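Fosov Sets Recording Dates for Second Season of Late-Night Program "Narnska"

BOLLDALE, 12/10/2026 - Fosov, the production company behind the late-night interview program "Narnska", today confirmed the schedule and format for the program's second season. Recording begins in January at the Uddin Theater in Bolldale.

The season consists of 20 episodes, each recorded in a single evening before a seated audience. Capacity for each recording is 800. Doors close when the opening monologue starts, and late arrivals are not seated until the first break.

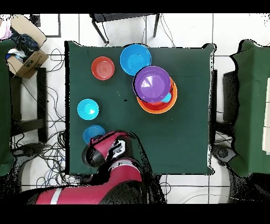

Each episode contains a monologue, two interviews and one musical performance. The desk segment used in the first season has been dropped and its time given to the second interview. Musical performances are recorded live with the house band - no backing tracks are used - and are mixed on site the same night.

Tickets are free and are issued by ballot. Applicants may request up to 5 tickets per household for one recording date. Entries for several dates are accepted, but only one can be successful. Tickets carry the name of the applicant and cannot be transferred. 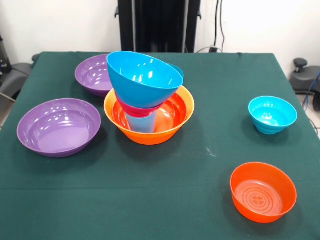 Will unedited interviews be released?
Extended versions of both interviews will be posted on the program's website the morning after broadcast. Musical performances are excluded under the terms of the recording license.

A standby line will operate outside the theater's side entrance on each recording night. Standby places are released in order of arrival once ticket holders have been seated.

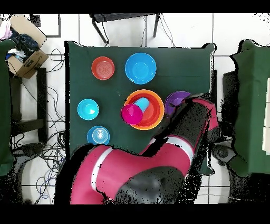
About Fosov
Fosov produces interview, comedy and music programs for broadcast and streaming. Its archive holds 2,000 hours of recorded material. The company has its offices and editing rooms in Bolldale.

Press accreditation requests should be sent to the Fosov press office, stating the outlet and the preferred recording date.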